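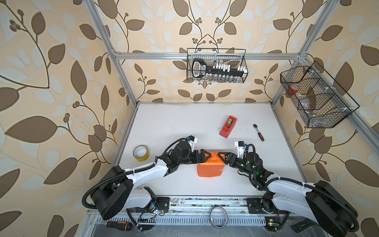 A respondent from Dilgate wrote that she had never minded a crooked seam, but that a parcel with soft corners always looked to her as if it had been opened and done up again. Remarks of this sort were common in the written answers, and they led us to treat the edges of a wrapped box separately from its seams.

4.2 Edges, creases and the choice of covering

We sent the questionnaire to 2,000 households in Dilgate and Samonte and received 635 usable replies. Most people who replied wrap small boxes at home several times a year, usually at a kitchen or dining table, and keep tape and scissors in the same drawer all year round. They were asked which part of the job they found hardest. Folding the ends came first in both towns, followed by judging how much covering to cut. Holding the box still while reaching for the tape came third, and was mentioned more often by people who wrap alone.

Glossy coverings drew the strongest opinions. They were liked for their colour and disliked for the way they show handling. A box with a glossy orange covering and slightly creased edges is shown in Figure 1, with a roll of translucent yellowish tape lying on its side on the white tabletop. Creasing of this kind was judged acceptable by most of the people we asked, provided that the large faces stayed flat. Creases running across a face were marked down much more heavily, even when they were short.

To look at this more closely we held wrapping sessions in Samonte with 12 adults. Each person wrapped eight boxes of the same size, half in a matt paper (Celura) and half in a glossy one (Vineo). The order was changed from person to person. Everyone worked standing up and could use as much tape as they liked. Finished boxes were put on a shelf and scored the next morning by two of the authors, working separately, for flatness of the faces, sharpness of the edges and neatness of the ends.

Matt boxes scored higher for the ends. We put this down to the paper holding a fold once it had been pressed with a thumbnail, where the glossy paper tended to spring back before it could be taped. Scores for the faces did not differ between the two. For the edges the result depended on the person: those who creased the paper along each edge before taping did equally well with both, and those who pulled it tight in one go did worse with the glossy paper.

Tape use also varied a good deal. Some people used one long strip along the seam and one at each end, while others put down several short pieces and went back over them. Short pieces gave neater ends. They also showed more on the glossy paper, and two people peeled theirs off and began again, which left marks on the surface. We return to the placing of tape in Section 4.3.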